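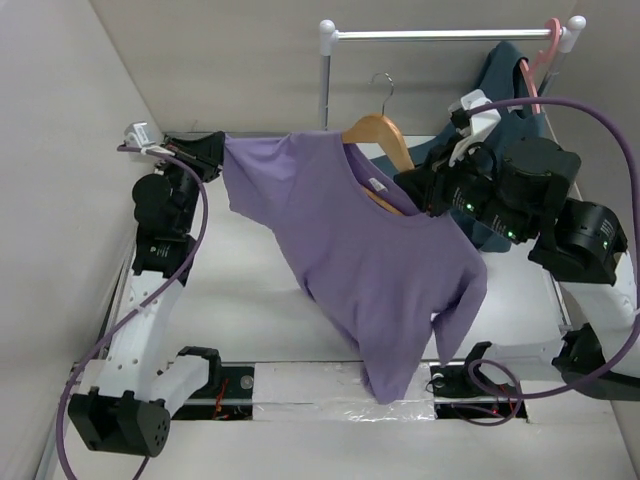
Notes for the garment talk. 25 mins + questions. Loubna drives the slides, I talk. Water on the lectern BEFORE starting, last time I coughed through the whole bit on gloves.

Opening. Don't do the long hello. Straight in: how many of you have hung up a shirt this week. Hands. How many of you thought about it. Pause. Right.

Then: I have spent most of the last year thinking about it. Shirt, hanger, rail. Two arms. One person at the controls, and the robot learns from what that person does.

Who we are, one line each. Me: I run the teaching sessions on the Plorari project. Loubna Mahrous: built the control side, can answer anything about latency, please ask her not me. Marjan Mohammadi couldn't come but half of what follows is her notes. Thank El Sherbiny for the room and for the rack.

SECTION ONE - why teach it by hand

Tried writing it out first. As in proper steps, go here, close, lift, turn. Worked in January on a shirt laid dead flat. Anyone moved the shirt, finished. Cloth is never in the same place twice, that's the whole trouble. A box stays a box. A t-shirt is a different shape every time you let go of it.

So: show it. Person at a pair of small copy arms on another table, moves them, the big arms follow. Everything gets recorded, joint angles, grip, camera views. Do it again. And again. Then the learning bit.

Two ways of showing, say which is which because people mix them up:
- hand guiding. You take hold of the actual arm and push it about. Lovely for simple reaches. Rotten with two arms, you need four hands, and your own sleeves get in every camera view
- remote control. What we do. Slower to learn, cleaner recordings

(If someone asks about gloves and headsets: tried, went back. Tracking kept drifting when the fingers overlapped. Don't get dragged into this.)

SECTION TWO - what the operator is doing

Talk over the two-arm slide. A gripper on each shoulder, hanger part way into the neck. Get them to look at the hanger, one arm of it inside, hook pointing up, and not on the rail yet. Ask: what would YOU do next? Most people say push. You don't push, you feed. The arm holding the cloth comes to the hanger a bit. At home your fingers do that and you've no idea they're doing it.

Say about the collar. Collar is everything. Grip too low and the neck closes up like a purse. Grip right by the seam and it stays open. Marjan's rule: "pinch where the iron would start". I've no idea what that means but every operator she's trained gets it.

Numbers slide, keep it quick. 221 recordings kept in the current set. Up to 700 tried, if you count the ones we threw out in the first fortnight, and we should count them. 9 operators. 3 of those had never touched a robot before and frankly they were the better ones by the end. Less fiddling.

Don't read the table out. They can read.

SECTION THREE - when it goes sideways

Next slide up. Let them look for a few secs before talking.

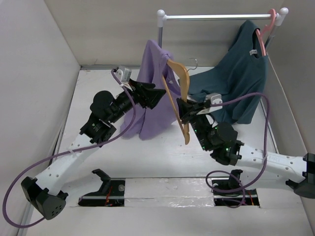

Vol. 4, p. 17

Right gripper on the hanger. Hanger at a steep slant, shirt only partly on it, the rest bunched and heading for the floor. Left gripper pointing in at the middle with the teal shirt over on the far side, on its pink hanger. Ask the room: keep going or start again?

Split vote usually. Good. That's the point of the slide.

Our answer, keep going. Always keep going if it's safe to. Early on we told operators to stop and reset the moment it looked messy. Result was a very tidy set of recordings and a robot that had no clue what to do when cloth bunched up, since it had never seen anyone get out of it. Now the rule is you get yourself out, and the getting out is recorded too. Some of those are the most useful ones we have.

BUT. There's a limit. If the operator is just flapping about, the robot learns flapping. Loubna's got a story about the Carko trial here, let her tell it, 2 mins max. Tap watch if neccessary.

Things I'd mark as bad teaching, say these slowly:
- hovering. Operator thinks, arm hangs in the air, robot learns to hang in the air
- changing your mind halfway. Start left shoulder, swap to right, swap back
- doing it a different clever way each time. Pick one way per session
- tired hands. After 40 mins the grips go sloppy. Swap over

On the last one. We had an argument with Ravex about session length, they wanted two hours straight. No. You can see the tiredness in the recordings, the grip closes late. Don't name the person at Ravex.

SECTION FOUR - the set up, for people who want to copy it

Short. They always ask so get it in first.

Rack goes at the back, in reach of both arms, plain walls. Keep the walls boring. Keep a second garment on the rail in some of the runs, a different colour, so the thing learns that a rail has other clothes on it. An empty rail is a daft place to learn, go and look in your wardrobe.

Cable slack. Check the loops before every session, move both arms to the far corners and watch. A tight cable pulls on the wrist and the operator fights it without noticing. We lost a whole afternoon to that.

One light setting. Write it down. We didn't.

Reset by hand between goes, and reset it BADLY. Chuck the shirt down. If you lay it out nicely each time you've taught it nice shirts.

Labels: after each run the operator types one line. Not a form, one line. "Lost left sleeve, got it back." We had a form. People ticked anything to get through it.

SECTION FIVE - what it can't do, be straight

Buttons no. Anything slippery, not really. Long sleeves are a different job, they fold under themselves. Hook onto rail is the weak bit even with tees, it gets there and then dithers. Marjan thinks camera angle. Loubna thinks the recordings, too many operators slow down there and so it does too. I'm with Loubna this week.

Don't promise a date for trousers. Somebody WILL ask about trousers.

Also not a shop demo. One size of shirt, one kind of hanger mostly. If the hanger is wider it doesnt know to go in at a sharper angle. Needs teaching, same as a new Saturday lad.

CLOSE

Short one. Back to the hands up thing. Ask them to hang one shirt tonight slowly and watch what the left hand does. Then questions.

Likely questions:
Why two arms? Try it with one.
How long to train an operator? A morning to be safe, a few sessions to be any good.
Can we have the recordings? Ask Loubna. Probably yes, once the labels are tidied.
Is it faster than a person? No. Next.
Why not just fold them? Different talk, see below.

If running over, drop section four and point them at the handout. Do NOT drop section three.

Adapter for the projector is in Loubna's bag. Check the slides havent gone to the wrong shape again.

14 shares | 6 comments

Related talks
Folding towels with two grippers: what we threw away
Picking operators, and when to send them home
One line per run: labelling without a form
Cables, slack and other dull reasons things fail

Contact the Plorari project | Copyright Plorari, text may be reused with credit | Back to top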